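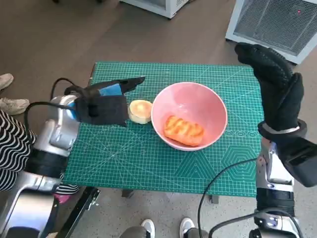
커팅 매트를 오래 쓰려면 칼을 쓰는 방법보다 보관하는 방법을 먼저 고쳐야 한다. 매트가 못 쓰게 되는 원인은 대부분 칼자국보다 휘어짐이다. 벽에 비스듬히 세워 두거나 둘둘 말아 서랍에 넣으면 며칠 만에 가운데가 뜨고, 한번 뜬 매트 위에서는 자가 밀린다. 작은 테이블 위에 펼쳐 두고 쓰는 것이 가장 무난하다. 초록색 바탕에 흰 격자가 인쇄된 매트라면 분홍색 도자기 그릇 하나쯤 올려 두어도 괜찮지만, 그릇에 뜨거운 것을 담았을 때는 반드시 내려놓아야 한다. 열이 닿은 자리는 부풀어 오르고 다시 펴도 자국이 남는다.

커팅 매트 관리와 재단 요령

작성일: 2020년 1월 11일 토요일

1. 세척
미지근한 물에 주방 세제를 한두 방울 풀고 부드러운 스펀지로 닦는다. 뜨거운 물은 쓰지 않는다. 격자선 사이에 낀 종이 가루나 실밥은 물로 닦기 전에 떼어 내는 것이 좋다. 지우개로 한 방향으로 문지르면 잘 나온다. 펠트나 플리스를 자른 뒤에는 섬유가 칼자국 안으로 파고드는데, 이때는 못 쓰는 칫솔을 쓴다. 철수세미와 매직 스펀지는 인쇄된 눈금까지 벗겨 내므로 피한다. 닦은 뒤에는 마른 수건으로 물기를 걷고 평평한 곳에서 말린다.

2. 얼룩
볼펜과 유성 마커는 소독용 알코올을 면봉에 묻혀 그 부분만 닦는다. 넓게 문지르면 잉크가 번지고 흰 선이 흐려진다. 아세톤은 표면을 녹일 수 있어 쓰지 않는다. 목공 풀은 굳기 전이면 젖은 천으로 닦고, 이미 굳었으면 플라스틱 카드로 살살 밀어 떼어 낸다. 글루건 자국은 완전히 식은 다음 한쪽 끝을 들어 당긴다.

3. 휜 매트 펴기
여름이면 바닥에 깔고 무거운 책을 올려 하루 이틀 두는 것으로 충분할 때가 많다. 겨울에는 재질이 딱딱해져 잘 펴지지 않는다. 욕조나 큰 대야에 따뜻한 물을 받아 매트를 20분 정도 담갔다가 꺼내서, 수건 두 장 사이에 끼우고 합판을 얹어 밤새 눌러 둔다. 헤어드라이어는 한 곳만 뜨거워져서 오히려 물결 모양으로 휜다. 차 안에 두고 내리는 것도 마찬가지다.

4. 칼날
날이 무디면 힘을 주게 되고, 힘을 주면 매트가 깊게 파인다. 종이는 한 번에 자르려 하지 말고 가볍게 두세 번 긋는다. 두꺼운 판지는 네다섯 번도 괜찮다. 커터 날은 종이가 밀리는 느낌이 들 때 한 칸씩 부러뜨리고, 부러뜨린 조각은 뚜껑 있는 빈 통에 모은다. 통이 차면 테이프로 뚜껑을 감고 거주 지역의 배출 기준에 맞게 버린다. 원형 칼은 쓰지 않을 때 꼭 안전 덮개를 닫는다.

5. 자리 바꾸기
늘 같은 격자선을 따라 자르면 그 선만 홈이 생긴다. 자가 복원 매트라도 같은 자리를 계속 그으면 아물지 않는다. 한 달에 한 번 매트를 반 바퀴 돌려 놓고, 양면을 쓸 수 있는 제품이면 계절마다 뒤집는다. 나는 3월에 뒤집는다. 육각형 무늬가 인쇄된 쪽은 퀼트 조각을 맞출 때 편해서 되도록 칼을 대지 않고 본을 뜨는 데만 쓴다.

6. 눈금 확인
매트 눈금은 대략의 위치를 잡을 때만 믿는다. 오래된 매트는 조금씩 줄거나 늘어난다. 금속 자를 가로와 세로로 한 번씩 대 보고 차이가 나면 치수는 자로만 잰다. 액자 매트나 상자처럼 모서리가 맞아야 하는 작업에서는 특히 그렇다.

7. 바닥과 테이블
테이블이 흔들리면 선이 휜다. 다리 밑에 접은 종이를 괴는 것보다 펠트 패드를 붙이는 편이 오래간다. 매트가 미끄러질 때는 아래에 서랍용 미끄럼 방지 시트를 한 장 깐다. 시트는 매트보다 사방으로 손가락 한 마디쯤 작게 자른다.

8. 버릴 때
깊은 홈에 칼날이 자꾸 빠지면 바꿀 때가 되었다. 통째로 버리기 아까우면 성한 부분을 잘라 도장 찍을 때 받침으로 쓰거나 구멍 뚫는 작업의 밑판으로 쓴다. 송곳 자국은 칼자국과 달리 신경 쓸 일이 없다. 남은 조각은 공구 서랍 바닥에 깔아도 된다.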